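Tape grid on a paper-covered table: lines drift, paper wrinkles

hladun_shelf
Tue 13 February
I cover a work table with brown paper and divide it into square cells with blue painter's tape, one cell per piece of pottery, so a bowl's position can be written down as row and column. Two problems. The cells at the far end come out narrower than the near ones, and the paper creases next to the cross strips. Paper is Pramholm, 110 gsm, off a roll. Tape is 1 inch. Suggestions?

mswanson
Measure both ends. If you set each strip parallel to the last one by eye, the error adds up. Mark the near and far edges from the same corner, then pull the tape between marks. All verticals first, then the horizontals.
Magnus Swanson

trellitz54
Disagree on the order. Long direction first, whichever that is. Fewer long pulls over existing tape. Also check with a rule before you decide the lines converge. From one end of a table, parallel lines always look as if they do.

hladun_shelf
Checked. Far cells are 2 mm under. Less than I thought, so most of it is viewing angle. The creases are real.

orkura_k
Creases come from tension. Painter's tape stretches slightly when pulled off the roll, then relaxes and takes the paper with it. Unroll the full length, let it go slack, lay it down, press from the middle out. Heavier paper helps more than anything. I would not use 110 for this.

mswanson
Weight is secondary. Fix the paper to the table edges first. I have had flat results on thinner stock than that.

orkura_k
For a day, maybe. Leave it a week in a room where the humidity moves.

trellitz54
Do faint creases matter? A bowl with a decent foot sits over them. Tape thickness bothers me more. A foot ring half on a strip will tilt the bowl and your position is wrong anyway. Make the cells larger than the widest piece and keep everything inside the lines.

hladun_shelf
They matter a little for the small pieces. Relaid with slack tape, same paper. Still some wrinkling by the middle cross strip, faint enough that I am leaving it. The pale blue bowl is in a cell just under the top row of tape, the mint-green one lower left.

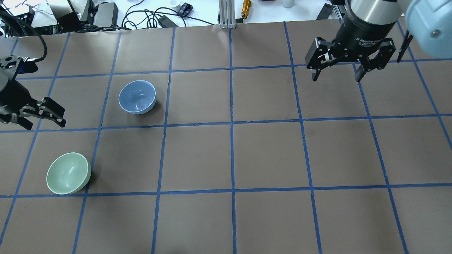
Category: Workshop > Surfaces and Masking

mswanson
Acceptable. Label the rows on the table edge and keep the ink off the paper.

388 views · 2 shares

Related threads
Painter's tape residue on varnish
Roll paper or sheets for a long bench
Pramholm paper: which side up?
Writing down shelf positions for glazed ware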